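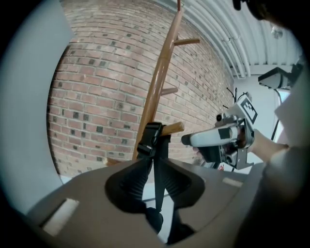 4.2 Effect of Icing Consistency on Outline Definition

The second trial examined how the thickness of royal icing affects the sharpness of piped outlines on character cookies. All cookies were cut from a single batch of dough prepared to the Teoh recipe, rolled to 7 millimeters, and baked in the test kitchen at Drillport. After cooling, they were stored overnight in closed tins before any decoration was applied.

Three icings were prepared from the same sugar and meringue powder, differing only in the amount of water added. They are referred to below as stiff, medium, and soft. Each decorator piped the same face design, which combined long curves with small details such as eyelashes and whiskers. A total of 616 cookies were completed and accepted for scoring. Cookies that cracked before decoration were replaced and do not appear in the results.

Scoring followed the Gikavus scale, in which a trained judge compares the finished line with the printed template. Judges did not know which icing had been used. Where two judges disagreed by more than one point, Syahrul Ngau reviewed the cookie and assigned the final score.

Medium icing gave the highest scores on long curves. Stiff icing held small details well but tended to break when the decorator changed direction, and several decorators reported tired hands toward the end of a session. Soft icing produced smooth lines that spread as they dried - a fault most visible where two outlines met at a narrow angle. The scores for each icing are plotted in Figure 3.

Figure 3. Outline score by icing consistency, long curves and small details shown separately.

The ranking of the three icings was the same for new and experienced decorators, although the gap between medium and stiff was smaller among the latter. Room humidity was recorded but not controlled. Sessions held in December, when the kitchen was dry, showed less spreading in the soft icing than those held earlier in the year, and these sessions are treated separately in Section 4.3, together with the drying times measured on the Skusen racks.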